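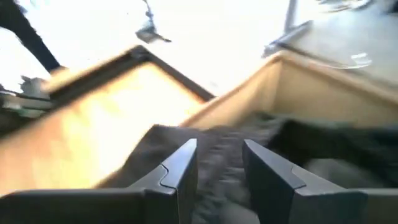
Can it do the laundry yet?

Every newsletter gets one recurring feature it can't shake, and ours is this one. In June a reader wrote in to ask when she could expect a machine to take over the washing, and whether she should hold off buying a new hamper. I told her to buy the hamper. I stand by that, but I promised a longer answer, and I've now read enough to give one.

Start with what is already automated, because we tend to forget it. The washing machine took the worst part of the job, the part with the boiling water and the ruined hands, and it did so a long time ago without a face or a launch video. The dryer took the next worst. What's left is the stuff on either end: getting clothes out of wherever people drop them, deciding what goes with what, and putting it all away afterward. It's the part we'd all call easy. A bored ten-year-old can do it, though good luck getting one to.

For a robot it is miserable work. A coffee mug is the same shape in the morning as it is at night. Pick it up by the handle and the rest of the mug comes along. A shirt has no such loyalty. Grab a sleeve and you may get the sleeve, or the whole shirt, or the shirt and the two things it was lying on. Put it down and it's a new shape that no one has ever seen before. Engineers call this kind of thing a deformable object, a phrase I've started using at home about the fitted sheet.
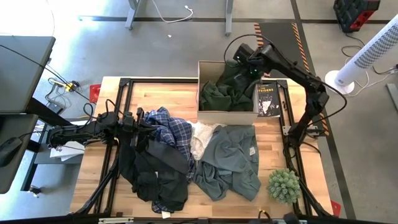

Then there's the matter of telling one thing from another. Black clothes in a heap are, to a camera, one large black thing. You and I know there's a pair of pants in there because we took them off. A machine has to find an edge, guess which item it belongs to, pinch it, lift, and see what comes up. Patterns help a bit. Plaid is a gift. Dark socks on dark sweatshirts are apparently where careers go to die.

I called Ayuba Sarpong, who fixes commercial laundry equipment and has been doing it long enough to have seen several futures come and go. He was patient with me. The big plants, he pointed out, have had machines that handle flat linen for ages, and they're good at it. Feed one a hotel sheet and it will fold that sheet until the hotel closes. But somebody has to hand it the sheet. "The corner," he said. "It's always somebody finding the corner." His view is that the person who builds a cheap, reliable corner-finder can retire, and that it won't be next year.

I asked him what he'd want from a home model. He said he'd want it to check the pockets. He has pulled a great many things out of drain pumps, and he listed several of them, and I've left them out because some of you read this over breakfast.

The companies are more cheerful. Zuduren has a page promising "hands-free laundry days" and a form where you can leave your email address. I left mine and have since received a great deal of mail, none of it laundry. Saltolano takes the opposite line and sells to shops and small warehouses, where the job is getting returned clothing out of one box and into another. I find that pitch more believable. A box has sides. It stays where you put it. If the shirt lands in there in a wad, the wad is still in the box, and that counts.

This may be the thing to watch, in fact. Moving a garment from a table into a box sounds like nothing, and it's hardly what we were promised as kids. But it has a clear finish, and it doesn't require the machine to know what a collar is. Folding asks for far more. You have to find the shoulders, smooth out the front, and notice that one sleeve has gone inside itself. I've watched grown adults fail at this in store fitting rooms with a trained employee looking on.

There's speed, too. A figure I'd love to see on the front of every brochure is how long one shirt takes. I went through 2 brochures and found battery life, weight, and the available colors. Athumani, to its credit, says in its small print that its clips are sped up. Netton says nothing on the subject, and the people in the back of its clips walk like a silent movie.

My own test was done in the kitchen with a timer and one family's clean load. I got it folded in the length of a radio show, including a break to argue with the radio. I wasn't careful, and the towels came out in several schools of thought. Still, any machine that wants my job has to beat that, and has to do it without a technician standing by or a floor cleared of shoes, cords and the dog.

So where does that leave our reader and her hamper? I'd say a machine that drops clothes into a container is a fair thing to expect at a workplace before long. One that sorts them decently will come after. One that folds a mixed family load, matches the socks, and puts everything in the right drawer of the right bedroom is further off than the mail from Zuduren would suggest.

Several of you asked about dishwashers that load themselves. That's for next time. If you've got strong feelings about which way the forks go, send them in now so I can brace myself.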